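Olton Robotics Club forum > Student projects > Manipulation

Thread: Bowl pick, rim grasp or under-rim grasp?

rescobar
Posted Dec 25, 2022

Term project, team of 3. The task set by the course is to pick up a round bowl from a flat surface, move it 200 mm sideways and set it down without tipping. The gripper is the hand-held version with printed fingers. We collect demonstrations by hand and train on those. We have 492 demos so far and the rules allow 1000.

Two ways of holding the bowl have crept into the data. One finger inside and one outside, pinching the rim, or both sides closed around the outside with the fingers under the rim. I want to settle on one before we record the rest. Our current favourite is the second.

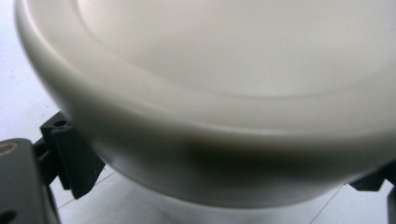
1. Under-rim grasp
Fingers go in low and close on the outer wall. The curl of the rim sits above them, so the bowl can't drop straight through. The opening has to be wide, and the approach height matters a lot.

2. Rim pinch
Only needs a small opening. Works on any diameter. The bowl swings if the pinch is off centre, and the finger inside the bowl is hard to see late in the approach.

Rocío Escobar

stisance_dev
Reply 1

Pinch. Under-rim needs the bowl centred between the fingers to a few millimetres or you push it along the table before you close. In your picture the left finger is up against the underside and the bowl is tilted. Is that the grasp you are recording as good?

rescobar
Reply 2

It is in the set, yes. We label on the final placement and take no account of the angle during the hold. I can filter by tilt if people think it is worth it.

brandholm
Reply 3

It is worth it. A policy trained on mixed tilt will average the approach and clip the rim on the way in. We lost most of November to that with the Demirtaş fingers. Split the set first, train on each half and compare before recording anything new.

I disagree with stisance_dev on the pinch though. On a glossy rim a hard printed finger has a very small contact patch. Ours slid round the edge every time the arm accelerated.

stisance_dev
Reply 4

Then slow the arm down or put a soft pad on the finger. Bare printed plastic on a smooth bowl is poor in either grasp, and I would fix that before touching the data. Layer lines are no substitute for rubber.

brandholm
Reply 5

Pads change the finger thickness, so the clearance under the rim goes as well. If she fits them now, the existing 492 demos were made with different geometry.

stisance_dev
Reply 6

A 1 mm pad is within the noise of a hand-held demo. I don't accept that the old data is spoiled.

rescobar
Reply 7

Plan for now. Split by grasp type, then by tilt at lift. Train on both with the bare fingers. Pads go on afterwards as a separate test, with new demos kept in their own folder.

One more question. The surface is pale and so is the bowl, and at close range there is little contrast between the lower part of the bowl and what it stands on. Would you change the background or leave it?

brandholm
Reply 8

Leave it if the assessment uses the same surface. Check your exposure first, the white is close to clipping in the upper left.

stisance_dev
Reply 9

Agree on exposure. I would still record a portion on a dark mat. Post the split results when you have them, with the failures listed by grasp type.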